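Equipment Review: Havance Two-Finger Gripper, Bench Model
Flamwood Shared Equipment Service
Prepared by Hadiza Ekwueme; technical checks by Bohdan Stasiv
5 November 2018

Overall finding: suitable for supervised use only, with the restrictions set out below.

Purpose of the review

The Service bought the Havance gripper in August to replace an older Celtberg unit that could no longer be repaired. It is used on the sorting bench, where the arm picks up small plastic bottles and places them in a bin. This review covers general performance, and in particular the grip faults reported by bench staff during the first weeks of use.

Fitting and daily use

The gripper was simple to fit. The mounting plate matched our existing arm without an adaptor, and the cable is long enough to be clipped clear of the joints. The printed manual is clear on installation but poor on faults: the code E3, discussed below, is listed with the single word "Grip" and no further advice.

Movement is smooth and quiet. The fingers open and close at an even speed, and the pointed tips reach between closely placed items more easily than the blunt pads of the Celtberg. Cleaning takes very little time.

The fault

Over the review period the gripper carried out 1,251 picks. In 30 of these the item slipped during the lift or was released before the arm had reached the bin. A drop of this kind is a nuisance with empty bottles. It would be a more serious matter with filled ones, and the Service does not accept it as normal wear.

The more important concern is what follows a drop. On most occasions the controller showed E3 and held the arm still, as it should. On 3 occasions no code was shown. The gripper reported that it was still holding the item, and the arm completed its travel and returned for the next pick. On one of these the fallen bottle had rolled into the arm's path and was pushed off the bench. No person was hurt. Danjuma Idahosa, who was on duty, used the stop button and recorded the event in the bench log.

Mr Stasiv traced the missing code to the grip sensor setting. As supplied, the sensor treats any resistance in the finger joint as a held item, and a slightly stiff joint is enough to satisfy it. After the setting was raised and the joint cleaned, a further 20 picks were made without a false report. This is too small a number to close the matter.

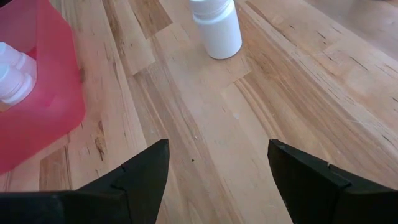
Sorting bench, gripper open, with one bottle upright on the table and two in the bin.

Supplier response

The supplier, Usman, replied promptly and offered a replacement finger joint at no charge. It did not comment on the factory setting of the sensor. We have asked again, in writing, whether other customers have been given the higher value.

Restrictions on use

Until the replacement joint has been fitted and tested, the gripper must not be run unattended. Filled or glass containers are not to be used. Any drop, with or without a code, is to be reported to Ebere Sani on the same day, and the arm must be stopped before anyone reaches across the bench.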